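4.2 Handling soft food

The Nusuvico controller can move peeled fruit between a plate and the table. It cannot yet peel, slice or wash up. Treat this routine as a trial and stay within reach of the stop button.

1. Lay the green cover on the table and set the plate between the two hands.
2. Put one peeled fruit on the plate and one on the table to its right.
3. Select Soft Grip and set the force limit to 11.
4. Start the left hand. Wait until the thumb meets the side of the fruit before raising the limit.

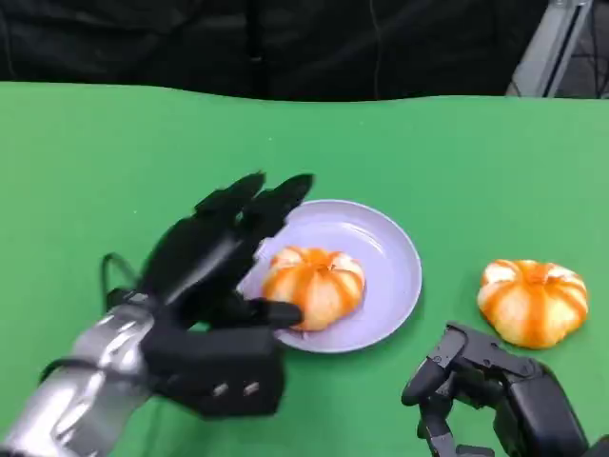

Page 139

Caution: do not exceed 800 on the closing speed setting. Segments split easily and juice may enter the finger joints.

Note: in the July trials at Delell, Rafia Paracha's team found that tangerines needed a fresh calibration after every 4 runs. Unpeeled fruit did not.

5. If the fruit slips, press Hold, open the hand and return to step 2.
6. Wipe both hands with a barely damp cloth before storage.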